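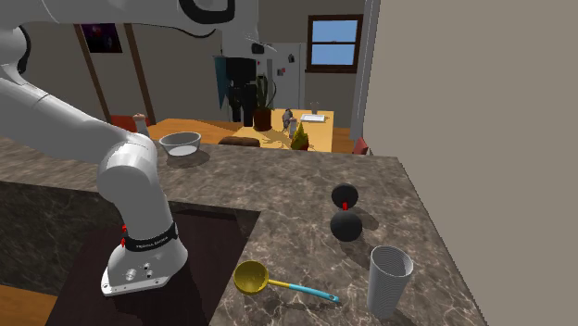

Graham Hollis wrote in to say that his silver ring has turned his finger green, that he has scrubbed the finger with dish soap for 10 days, and would I please do a column on it. Fine, Graham. Stop scrubbing the finger and start on the ring.

Green skin under cheap jewelry is mostly copper meeting sweat. It looks alarming and washes off by itself once the ring stays in a drawer for a while. Sterling has copper in it too, so don't march back to the store just yet.

Cleaning plain metal rings

Warm water, a drop of mild dish soap, an old soft toothbrush. Brush the inside of the band, where the hand lotion collects -- there is always more than you'd like. Rinse in a bowl. The drain has eaten enough jewelry.

Dry it completely, then leave it on a towel for 30 minutes anyway.

Keeping the green away

Paint the inside of the band with clear nail polish, two thin coats. It lasts up to 3 weeks, less if you wash dishes with it on, and you will. Skip this on anything your grandmother left you.

Take rings off for lotion, swimming and bread dough.

What not to soak

Pearls, opals, turquoise, anything glued. I once left a turquoise ring in vinegar overnight on the advice of a magazine, and I now own a very clean setting.

If the skin itches or blisters, suspect nickel, leave the ring off and see a doctor.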